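Our school is sending a team to the Stuna Economics Challenge this year, and I am one of the parents helping them. I will write a few posts here about how it goes.

The team has 3 students, all from grade 10. Their topic is youth unemployment in small towns. They must speak for 18 minutes and then the judges ask questions.

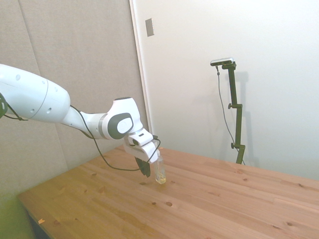
Can students from grade 9 take part too?
Each team may include them, if the school agrees and the form is signed by a parent.

The regional round is in Prason. We go there by bus, and the school pays for it. Lunch we bring from home.

Last night they practiced the opening. It was too fast, but the part about apprenticeships was very clear.

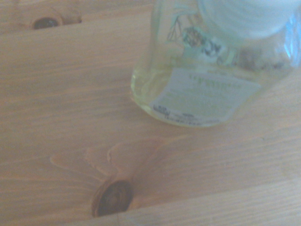

What happens if a team speaks too long?
The judges take away points for every extra minute, and after 20 minutes they stop the talk.

I did not know this rule before, so now we practice with a clock.

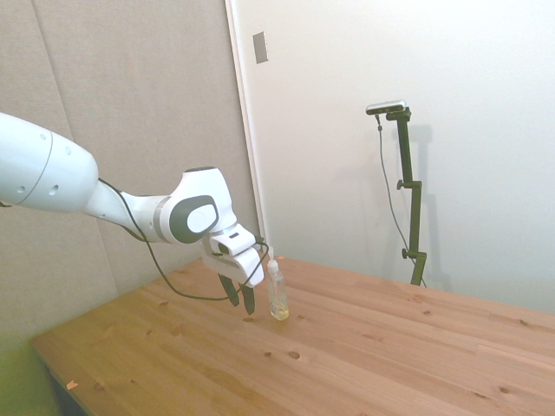
Rallis: our school went last year and the questions were harder than the talk. Let the quiet student answer some of them, the judges look at this.

Thank you, this is useful. We will try it on the next practice.

The slides must be sent by 2 June 2026. They are almost ready, only the sources are missing.
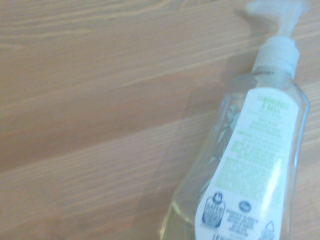
One of the sources is a report from the Tristden library, and the students want to read it again before they put it on the list. I will write more after the regional round.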